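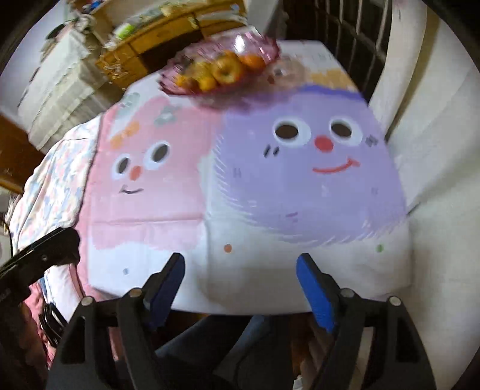 Surface filter throws out good table points - loosen the normals or drop the check?

I'm working on the perception side of a pick planner and my support-surface step keeps failing on cloth-covered tables. Depth comes from matching wrist camera frames, then a plane fit, then a filter on surface normals, then clustering. On a bare desk it's fine. The table I'm testing on now has a white cloth with two big cartoon faces on it, fold creases running both ways, and a pink-tinted glass bowl of fruit at the far end. The plane fit wobbles, the creases come back as little ridges, and the clustering step offers me the purple face's red nose as a graspable object. The bowl rim it mostly ignores. I've got 3,635 frames from this setup and 565 of them produce at least one ghost object. The Dasimen docs say to "tune the normal threshold for your environment" and leave it there. I've tried that in both directions and I'm not convinced the threshold is the problem. Has anyone fixed this without retraining something?

posted by gisler_refugee

Corina Eder

I'd stop touching the normals for now. A printed nose has no height, so if it comes out as an object, something upstream is using color. Check whether your clustering has a color term turned on. In the version we ran at Tesgate it was on by default, with a weight high enough to split a flat patch on color alone. Set it to zero and rerun only the frames that failed.

The creases are a separate problem. Fit the plane with a looser inlier distance, then require a cluster to stand clear of the plane by more than your worst crease. Measure the crease, don't guess. You'll lose very thin objects that way, and I'd want to know if you care about those before calling it a fix.

Glass is the one I wouldn't promise anything on. Stereo matching on a shiny rim gives you holes or nonsense, and the fruit inside may come back as a blob floating with no support under it. People will tell you a learned depth model solves this. Ask them for failure counts on glass, and on frames where the arm was moving. We asked one vendor and got a video.

Also split your 565 by wrist speed before you change anything. If most of them are fast frames, you have a blur problem and the tablecloth is getting blamed for it.

cilton_dev

just use a plain cloth?? works for us

tableskew

Had something close to this in April. The color weight was part of it, so I'd second that, but check your mask too. Our fingertips were leaking into the near edge of the cloud and dragging the plane upward by a couple of degrees. Masking from the joint state was always a little late, so we went to a fixed image mask with a margin. Ugly, but ghosts went from 127 to 2 on the same recording. I don't trust that number much - same recording, same table - and we haven't tried it anywhere else.

A plain cloth would hide the bug, by the way. It would still be there the first time somebody puts down a patterned plate.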